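Two arms on one table: planner keeps both waiting when goals are far apart
Posted February 24, 2023 by Genji Hoshino

I have two arms mounted on opposite sides of one table, each with its own planner process. They share a planning scene through Cuvent. When one arm is moving, the other refuses to plan, even when its goal is nowhere near. The log says "start state in collision" and gives the pair as left forearm and right wrist. In the viewer those links are well apart.

Joint states come in at 200 Hz from both sides. Padding on all links is 41 mm, which I copied from the old single-arm setup. If I drop the padding to 3 mm the error goes away, but I don't want to run it like that. Last night's log has 459 of these rejections. Is this a padding problem or a timing problem? Photo of the table is at the bottom.

Javiera Palma
Probably both, but look at timing first. If each planner process keeps its own copy of the scene, the other arm is only as fresh as the last update it received. Compare the stamp on the joint state with the stamp on the scene at the moment of the rejection. When I had this, the joint states were fine and the scene was being published on a slow timer. I changed it to publish on every state change and most of the rejections stopped.

Then fix the padding per link. The base and shoulder don't move much, so they can keep a large value. The wrist and fingers need less or you can't reach into anything. If you have a cable on the wrist, add a small capsule for it instead of padding the whole link.

Longer term I would plan both arms as one group whenever they share space. It is slower per query, but you get one trajectory with one clock. Separate planners need a lock on the middle of the table, and then you have to decide who gives way.

Flerkurness
just set the padding to zero and go slow, works for me

Henare
I wouldn't do that with two arms. Also check that both base frames come from the same calibration. Mine were done on different days in October and the right base was off by enough to cause exactly this error. The viewer used the same wrong transform, so it looked fine there too.
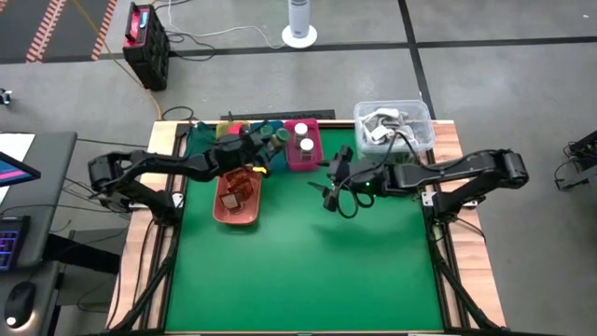 Both arms over the shared table, containers along the back.

Contact the moderators | © 2023 Vasus Community Help | Back to top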